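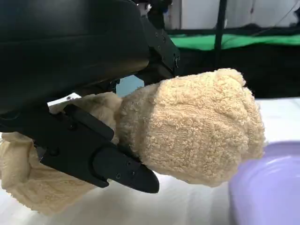
Did the Truner flight ever fly from Satgate?

It did, but only for part of one winter, and it was gone to Grurnville before the ground was dry.

That's the question I wrote on the inside cover of the notebook when I started, and that's the answer as of tonight, 11 May 2002, after a very long day and far too much tea. I'm so pleased I can hardly sit still. Two years of telling people "I think they were there" and now I can leave off the "I think".

I'd better put it down in order or I'll muddle it by the morning. The post came early and there was a fat envelope from Anikó Bognár, who had promised me photocopies of her uncle's movements ledger back in November and then gone so quiet that I'd given up (I was too polite to chase, silly me). 72 sheets! Both sides, mostly, and she'd numbered them in pencil in the corners. Her uncle was a clerk in the watch office at Satgate and he copied out everything that came in or went out, with the type, the pilot's initials and a little remark column that he used mostly to complain about the weather.

I took the lot to the kitchen and didn't get dressed properly until gone eleven. The first twenty sheets or so are nothing to do with me. Ansons in, Ansons out, an Oxford with a burst tyre, somebody's Proctor stuck for nine days waiting for a part. Lovely stuff if you like that sort of thing, and I do, but I was after the Truner flight and there wasn't a sniff of it.
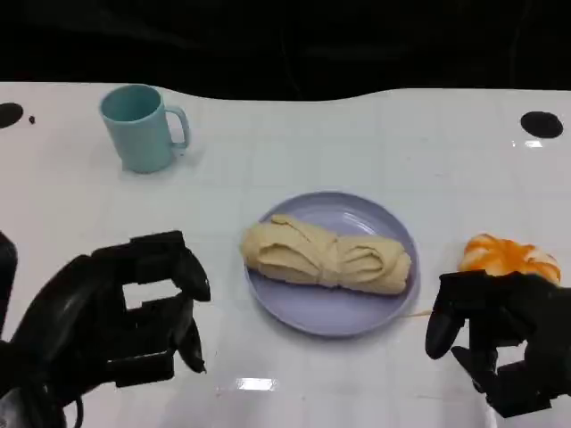
Then on sheet 26, halfway down, there it was. "Truner Flt, 4 a/c, from the north, late." And in the remarks, "No billets told." I actually said something out loud and the cat left. Four aircraft is right, too, because the printed history says the flight had six on paper but two were still being worked on when the rest moved. I've always had my doubts about that book. It gets the commanding officer's rank wrong in one chapter and right in the next, and it skips from the forming-up straight to Grurnville as if nothing happened in between. Well, something did, and it was eleven weeks of sitting at Satgate in the rain.

What I hadn't expected was how little flying they did. I'd built up a picture in my head of them going off every night, and the ledger has them up perhaps twice a week, and half of those are marked as air tests. There's a run of days where the only entry is "Nil. Fog." with the F getting bigger each time. Poor man.

The other find is Exercise Fajardo. I'd come across the name just the once, in a letter from a fitter's widow, and took it for a place. She'd written "when they were all away at Fajardo" and I spent most of last summer looking for it in atlases, feeling very clever about foreign postings. It was a three-day exercise and they went about forty miles! The ledger has them leaving in pairs and coming back in ones, and one came back on a lorry.

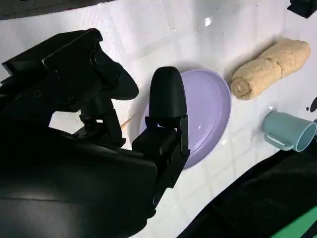

So that clears up the missing airframe as well, or I think it does. The flight left for Grurnville with three and I'd always put the fourth down as lost on the way over. If it was the one on the lorry then nobody was killed in it, and I need to write to the family in Kent, who've been told otherwise by me, in a letter, with great confidence. I don't look forward to that. I'll do a draft tomorrow and leave it a day.

Rang Anikó after lunch to say thank you and we ended up talking for an hour. She has the original ledger in a drawer with the tablecloths. I asked about the total at the back, where her uncle wrote 2,855 and underlined it, and she'd always supposed it was movements for the whole of his time there. I'd like it to be, but the pages don't seem to bear it out so far. I stopped adding at teatime with a headache. It may be something else altogether, bicycles for all I know.

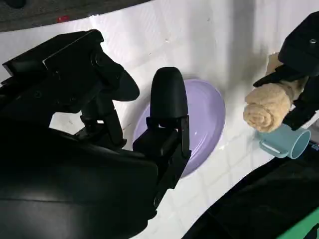 Spent the evening on the last part, the move to Grurnville, which is the thinnest of the lot. Three departures, no times, and "good riddance to the mud" in the margin. I did want to get on with the labelled drawing of the towing release for the booklet as well, and I've been stuck on it for weeks, never having been sure how the hook arm sat on its bracket. So I had another go with the plates set at an angle and it looks far less like a coat hook. Rubbed out the old one. Will ink it when my hand's steadier.

Still to do. Check the pilots' initials against the list from the reunion (there's an "R.T.H." who turns up four times and isn't on it). Ask Anikó whether sheets 40 and 41 are in the wrong order, or whether her uncle just went back and filled in a gap. Change chapter three, all of it, I'm afraid. And buy another notebook, as I'm writing this bit up the side.

Bed. It's ten past one and I haven't put the bins out.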